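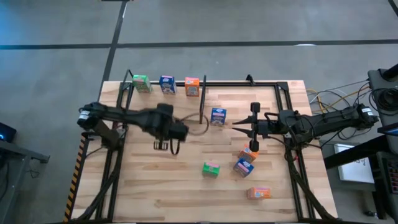 Catálogo de titulaciones Prastlow: ficha de datos

Versión 2, publicada el 16 de febrero de 2026
Mantenimiento: Frida Dalsgaard

Resumen

El conjunto reúne 453 fichas de titulaciones de grado en un único esquema tabular. Cada registro corresponde a un plan de estudios vigente, con su denominación, campus, modalidad, créditos y requisitos de acceso. Se distribuye en CSV y en JSON Lines, con el mismo contenido en ambos formatos.

Origen de los datos

Las fichas proceden de los folletos de admisión y de las guías docentes entregados por los centros adscritos a Prastlow. La extracción se hizo con Gravivura, que convierte los PDF a texto y conserva la paginación. La normalización posterior se hizo con Clamari, usando las reglas del directorio reglas/. Los folletos originales no se incluyen en el repositorio.

Estructura

datos/titulaciones.csv
datos/titulaciones.jsonl
reglas/denominaciones.yml
reglas/modalidades.yml
CAMBIOS.txt

Campos

id_titulacion: cadena, clave primaria. No se reutiliza al extinguirse un plan.
denominacion: cadena, en el idioma del centro.
denominacion_norm: cadena en minúsculas y sin tildes, solo para búsquedas.
campus: cadena. El valor "Bach" designa el campus de música y artes escénicas.
modalidad: presencial, semipresencial o distancia.
creditos: entero.
requisitos: texto libre. Puede estar vacío.
plazo_admision: fecha ISO 8601 o nulo.
rama: entero de 1 a 7, según la tabla de ramas de reglas/denominaciones.yml.

Los dobles grados ocupan una sola fila y llevan las dos denominaciones separadas por una barra vertical. Su valor de rama es el de la primera denominación.

Control de calidad

Se revisó a mano una muestra de 100 registros contra el folleto de origen. Las discrepancias se concentraron en requisitos, casi todas por saltos de columna en la extracción, y se corrigieron antes de publicar. El resto del campo no se ha revisado.

Limitaciones conocidas

Los plazos de admisión reflejan lo impreso en el folleto y no recogen prórrogas.
El campus Bach publica sus pruebas de acceso por separado; en esas filas requisitos remite a la convocatoria.
Las tasas se retiraron del esquema en enero. Los ficheros de la versión 1 todavía las contienen y no deben mezclarse con los actuales.

Usos previstos

Buscadores internos de oferta académica, comparación de planes y pruebas de clasificación por rama. No debe emplearse para informar a solicitantes sobre plazos o requisitos sin consultar antes al centro.

Carga

El CSV usa UTF-8 sin BOM, punto y coma como separador y comillas dobles. En hojas de cálculo conviene importar id_titulacion como texto, ya que algunos códigos empiezan por cero.

Correcciones

Los errores se comunican mediante una incidencia en el repositorio, indicando id_titulacion, campo, valor correcto y página del folleto. Las incidencias sin página quedan en espera.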